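The afternoon we lost the gripper: notes for the talk
Reading time: 3 min

Start without the title slide. Say what happened, then go back.

On run 1471 the arm closed on a cable it had been told to leave alone, lifted, and kept lifting. The cable was still plugged in at the other end. The strip came with it, went over the side of the bench and hung there. The arm held its pose and reported success.

Let that sit. Then title slide, 5 April 2025.

Background, keep it short. The Birora bench does one job. Pick up small household electrical things and put them in the right tray. The arm is ours, the gripper is a Plavik two-finger, and the software that picks the grasp point we call Magalhães. We had been running 87 days with no stop worse than a dropped item.

What the stop should have been. There is a pull limit on the wrist. If the arm lifts and feels more load than the item ought to weigh, it opens its fingers and backs off. We tested that limit when we set up the bench, with weights. It passed every time.

Why it didn't trip. Two faults, and either one alone would have been caught.

First fault. The limit is set per item. Magalhães had labelled the cable as part of the power strip, so the arm used the strip's limit, which is a lot higher than a cable's. It felt the weight of a strip and was happy with it.

Second fault, and this is the one I want people to take home. The keep-out zone around anything plugged in was switched off. We had turned it off in April for a calibration job and the settings file was saved that way. The screen showed the zone drawn in green. It draws the zone whether or not the zone is active. (Pause here. Someone usually groans.)

Ask the room how many of their own screens show a setting and how many show the state. Don't wait too long for hands.

Next slide, the wrist view. Leave it up while talking about labels. Say that white cable on a pale bench is hard going, and that a coil has no obvious end to grab. Mention the charger plugged into the orange strip, and the two toothbrushes, which is the sort of thing the bench is meant to sort. Point out how near the white handle is to the strip. 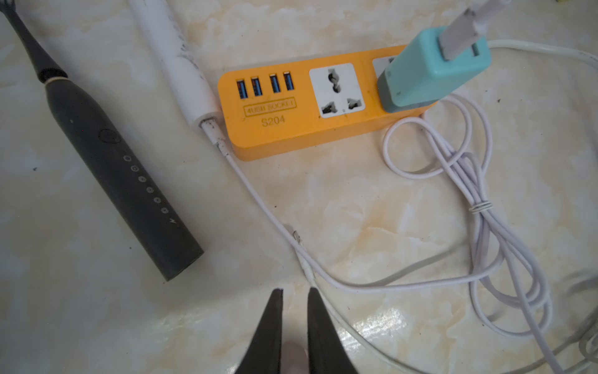
Plolletetti wrote back after reading the draft and said the label was a side issue, that an arm should never be allowed to lift anything joined to a live socket, whatever it thinks the thing is called. I agree with most of that. Where I differ is that "joined" is also something the software has to work out, and it can get that wrong too.

What we changed. The keep-out zone now comes back on at every start and can't be saved as off. The screen reads the state from the controller. The pull limit is the lowest one for any item within reach of the fingers, so a cable next to a strip gets the cable limit. It makes the arm slower and it gives up more often. We can live with that.

What we haven't fixed. It still reports success if the fingers are closed and the arm is at height. We have 3 ideas and no favourite.

Damage: one bent finger, one cracked strip, no one hurt. The power to the bench now goes through a separate cut-off on the wall side. If asked about cost, say small.

Leave five minutes for questions. Spare slide on the load curve if they want it.

Comments

tinbucket: We had the same green box problem on a conveyor. Took us a week to believe it.

Orla_P: Did the load curve show anything before the strip left the bench? I'd like to see that spare slide posted.

hexwrench: Lowest limit in reach sounds right, but how do you pick up anything heavy near a cord?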